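About Forsberg

Forsberg is an independent record label and mastering room for progressive metal, technical death metal and the slower, heavier music near both. It operates from two rooms on the second floor of a former machine shop in Tomham. The label side signs, manufactures and distributes. The mastering side works on the label's own releases and on outside projects at a published rate.

The catalog stands at 16 full-length albums, plus a number of EPs and split releases. All of them remain available. A title is deleted only when the band asks for it in writing, and so far this has been requested for one early demo compilation.

How the label works

Forsberg signs one record at a time. The standard agreement covers a single album, runs for a fixed license period, and leaves ownership of the master recordings with the band. There is no option clause for a second record. If both sides want to continue, a new agreement is written, usually with the figures adjusted to match what the first record sold.

Recording costs are paid by the band, by the label, or split, depending on the project. When the label contributes, the amount is recovered from sales income before the split begins, and each statement shows what remains to be recovered. Merchandise and live income are outside the agreement. Statements go out twice a year, the first of them in March, and list sales by format and by territory.

Manufacturing

Compact discs are made in runs of 1,000. Vinyl is pressed in smaller quantities — normally 200 for a debut — and repressed when the remaining stock drops below the level needed to cover mail orders for one quarter. Cassettes are duplicated in house in real time on four decks, which are aligned before each job. Test pressings are checked on two turntables with different cartridges, and sides with audible non-fill, repeating clicks or off-center holes are returned to the plant.

Side length is the most common point of discussion with bands. Progressive records tend to be long, and a side of vinyl at a reasonable cutting level holds less than most writers expect. The label asks for a proposed side split before mixing begins. Where the album cannot be divided without breaking up a continuous piece, it is released as a double or kept to disc and digital formats.

Booklets are printed with full lyrics and complete credits. Lyrics are proofread against the recorded vocal, and differences are sent back to the writer for a decision. Translations are included if the band supplies them.

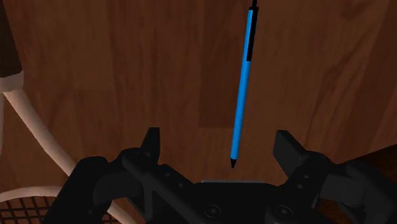 Does Forsberg accept demos from bands without a previous release?

Unsigned bands and first recordings are considered on the same terms as anyone else. Send a link to three finished songs, a list of current members and a short note on what stage the album has reached. Rough mixes are acceptable. Programmed drums are acceptable at the demo stage if the part can be played as written.

Submissions are heard in the order they arrive. A reply is sent in every case, though during heavy release periods it can take several weeks. Please do not send physical copies unless asked, and do not attach audio files to email.

The mastering room

The second room was built for mastering and is not used for tracking. It has a floating floor, full-depth bass trapping on the rear wall and a single pair of three-way monitors set into the front wall. The analog chain is short: one equalizer, one compressor and a pair of line amplifiers, all with stepped controls so that settings can be recalled. Conversion is done at the session's native sample rate.

Dense guitar music has particular problems at this stage. Low-tuned rhythm guitars and bass occupy the same range, kick drum samples are often layered, and mixes tend to arrive already limited. We ask for files without limiting on the main bus, with peaks left below full scale, at 24 bits or higher. If the mix was approved with a limiter in place, a second version with it engaged is useful as a reference for level and balance.

Separate masters are prepared for vinyl, disc and streaming. The vinyl version receives less limiting, with control of sibilance and of stereo content in the low end. One round of revisions is included. Further rounds are billed by the hour, unless the fault is ours, in which case they are not billed.

Archive

Session files, print files and final masters are stored under an internal catalog system called Zekum. It began as a spreadsheet of tape boxes and now holds 547 entries, each with a location, format, sample rate, date of last check and rights holder. Drives are read back once a year and replaced on a fixed schedule. Two copies are kept on the premises and a third is kept at another address.

Bands may request their own files at any time, including after the license period ends. There is no charge for a download. If a drive has to be shipped, the band pays for the drive and the postage.

Distribution

Physical distribution is handled by Novbridge, which supplies independent shops and several of the larger metal mail-order stores. Orders placed through our own store are packed in Tomham and leave twice a week. Vinyl ships outside the sealed jacket on request — this reduces seam splits but means the shrink wrap must be opened, so the option has to be selected at checkout.

Digital releases appear on the usual services on the same day as the physical editions. Downloads bought directly from the label are supplied as lossless files, with the booklet as a PDF.

Contact

Demo submissions, mastering inquiries and store questions go to separate addresses, all listed on the contact page. For mastering, include the number of tracks, total running time, intended formats and the date the masters are due at the plant. Visits to the mastering room are by appointment.

Page last revised 10/16/22.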